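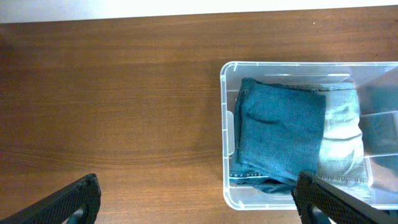
Any solar is better than no solar, so why would you stand up against it? That came in as a reply to the announcement for tonight, unsigned, and I want to start with it. It's a fair question and it will be in the room whether I read it out or not.

Answer it straight. I'm not against solar on the old landfill. I would like to see panels up there. I'm against signing this contract with Hutico in the form the city has posted, and I'm doubtful about several things that have been said to get us to sign it. Those are two different positions and they keep getting treated as one.

(Slow down here. Last time I rushed this part and got three questions asking whether I believe in climate change. I do.)

WHERE THINGS STAND

The draft agreement was posted on April 2, 2021. It runs to 16 pages, plus an exhibit that is listed in the contents and was missing from the file when I last checked. The council wants to vote before the August recess.

The basics, for anyone coming in cold. Hutico would lease the capped landfill from the city of Zendwood and build a solar array. The power goes to the grid. The utility puts a dollar credit on the bills of households that subscribe, and those households pay Hutico for the credit at a discount. The city gets rent. Hutico gets the tax benefits and the subscription money.

Nothing odd about any of that. It's how a lot of these projects work.

Ask for a show of hands: who has read the draft? Don't make anyone feel bad about it.

CLAIM ONE: EVERYBODY SAVES 15 PERCENT

This is on the mailer and it's on the city's web page. It's what your neighbors will tell you the deal is.

What the draft says, section on pricing: the subscriber's price in the first year is set 15 percent under the value of the credit. In the first year. After that the price goes up 2 percent annually. The credit doesn't have to go up at all. It follows utility rates and whatever the state decides credits are worth.

So you have one number fixed to rise and another number that might rise. If rates climb quickly, you do fine, and you may even do better than the mailer says. If the credit stays flat, the gap closes a little each year, and the ninth increase puts your price above the credit. At that point you're paying extra to be in a savings program.

Will that happen? I don't know. Rates have mostly gone up in my lifetime. But if the company is as sure of it as the mailer sounds, it can write the 15 percent into the contract as a floor for the whole term. I asked at the open house. I was told the financing wouldn't allow it. I asked to see the financing and was told it was confidential.

(Don't do the voice.)

Also worth saying: the discount is off the credit, and the credit is only part of your bill. Fixed charges stay where they are. A household that hears "15 percent" and pictures the total at the bottom of the page is going to be let down.

CLAIM TWO: 900 HOUSEHOLDS

"Clean power for 900 Zendwood homes." Look at the draft for the word Zendwood in the subscriber section. You'll find that residents get first pick during an opening window. When the window closes, Hutico can sell what's left to anyone in the same utility territory, and that takes in Bilness and everything down the Shin valley. It can include businesses. There's no minimum share held back for residents, and there's nothing held back for renters or for people on bill assistance.

Maybe nine hundred local families sign up in the window. I'd be pleased to be wrong. But people who sign up quickly for things like this are people who have good credit, own their homes, and have an evening free to read the mail. The ones who could most use a lower bill tend to hear later, and later the window is shut.

There's a credit check in the draft. One line, easy to miss, near the end of the eligibility part. The score required is "as determined by the Company." Read that line out loud. Then leave it.

The 900 figure itself is the size of the array divided by what somebody thinks a home uses. It's a comparison. It isn't a list of names, and the mailer lets you think it is.

CLAIM THREE: IT WORKED IN BILNESS

I went over the Bilness agreement because we keep being told ours is the same. It's close. The lease language matches nearly word for word. The parts that don't match are the parts I'd want:

Bilness has a share set aside for low-income subscribers. Ours has none.
Bilness lets a subscriber leave with written notice and no fee. Ours has a fee, amount to be set in the missing exhibit.
Bilness requires money put in escrow before construction to pay for taking the array down. Ours says Hutico will "demonstrate financial capacity" when asked.

Why did the neighbors get better terms? I can only guess. My guess is that they asked. Their council sent the first draft back, and there was grumbling, and the thing still got built. Worth repeating if anyone says tonight that the company will walk away if we push. It didn't walk away from them.

To be fair to the other side: Bilness built on a flat field. A capped landfill costs more, you can't drive posts through the cap, and the mounts have to sit on ballast. Hutico may well have thinner margins here. Fine. Show us.

THE PART ABOUT TAKING IT DOWN

I know this is the dull section. Stay with it anyway, people do wake up for the sinkhole question.

The city owns the landfill and the city answers for the cap. If the array is abandoned, or the project company is sold and the buyer goes under, we still answer for the cap, now with steel and concrete sitting on top. The draft is signed by a project company that was set up for this one site. I'm told that's normal. It is normal, and it's also why you want cash in escrow. A company with one asset has very little else to come after when that asset stops paying.

The reply I've had is that panels have scrap value. They may. Ask whoever says it to put a dollar figure on it and sign underneath.

If someone asks about drainage toward the Shin: I haven't seen a runoff study. I haven't seen anything saying there's a problem, either. Say both. Don't get pulled into guessing.

THE HURRY

Every bad deal I've ever signed had a deadline on it. (Gym membership, if they look friendly. Otherwise skip.)

We've been told the vote has to be before August or we lose our place in the state program. I looked for that deadline. What I found is an application round that closes and then another round. The rate on the next round could be lower, and that's a real cost, and I'd like somebody to tell us how much lower. "We'll lose it forever" and "we might get a slightly worse rate" call for very different amounts of hurry.

Compare with how long it took to get a crosswalk by the library.

WHAT I'M ASKING FOR

Keep this short, it's on the handout.

Post the missing exhibit before any vote.
Put a floor under the discount for the full term, or stop printing it as a promise.
Hold back a share for renters and households on bill assistance, and drop the credit check for that share.
No exit fee.
Escrow for removal, in place before the first truck goes up the hill.

Four of the five cost the city nothing to ask for, and the first one is a matter of uploading a file.

LIKELY QUESTIONS

"Aren't you just helping the people who don't want any solar?" Some of them will quote me, yes. I can't stop that. A program that sours on its first thousand bills would help them a good deal more.

"Why not let the city build it itself?" Good question, and I'd like to hear it costed. Cities don't get the tax benefits the same way a private owner does, and that has been the usual reason to bring in a developer. I wouldn't take the usual reason as the final word, but I don't have numbers, so don't pretend to.

"Should I sign up if it passes as is?" Depends on the exit fee, and we don't know the exit fee. Tell them to wait for the exhibit. If they rent, tell them to ask what happens when they move across the line into another utility's area, since the draft is silent on it.

"Have you talked to the company?" Twice. They were pleasant both times — pastries at the open house — and I came away with the same mailer both times.

"What's the rent worth to the city?" It's in the lease section and it's a flat payment with no increase. Point out that Hutico's price to us goes up 2 percent a year and its rent to us doesn't go up at all. Let them look at each other for a second.

Handouts are on the chair by the door. Remind people that written comments go to the city clerk, and that they should quote the section number, or the comment gets filed as general support or general opposition and no one answers it.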